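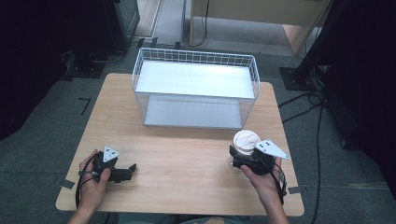
Ticket: Lids lifting on hot cups, ring marks on table
Site: Gasberg, first floor drinks point
Raised by: Trorkville office services
Status: Open, waiting on supplier

Reported in August
Lids from the new Pletent carton come up on one side when the cup is lifted. It happens most with tea, less with water. Of 12 cups tried at the table, 8 leaked at the rim. The last carton from the same supplier gave no trouble. We hold nearly 2,000 of the new lids, so would like to use them if there is a fix.

Tried so far
1. Pressed the lid down all the way round with the flat of the hand. Better, but it still lifts if the cup is held near the top.
2. Swapped to cups from the old stock. Old cups with new lids leak. Old cups with old lids don't.
3. Kept the cups upright in the wire basket overnight in case the rims had been squashed in the cupboard. No change.
4. Looked at the shape close up. The part below is a two-step one, narrower on top, with a thin straight groove across the upper face and a small tab sticking out at one side. 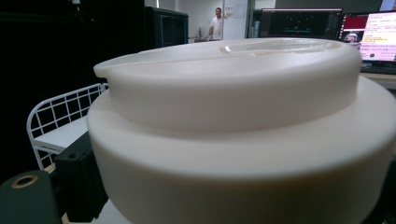 Reply from supplier
Pletent asked for the carton label and say a run of 300 may have been packed with the wrong size. Label sent at 14:20. They will swap the carton if it matches.

Table
Separate problem, same ticket for now. Drips left rings on the wood. Wiped with a damp cloth and a little washing-up liquid, then dried - Vlček, who supplied the table, advise against spray polish.

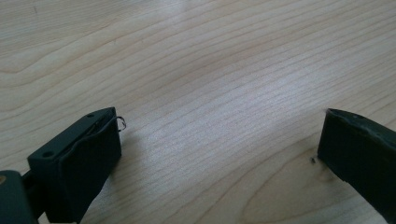 Tabletop grain, with glare from the light.

Next: chase Pletent about the swap. Keep using the old lids until then.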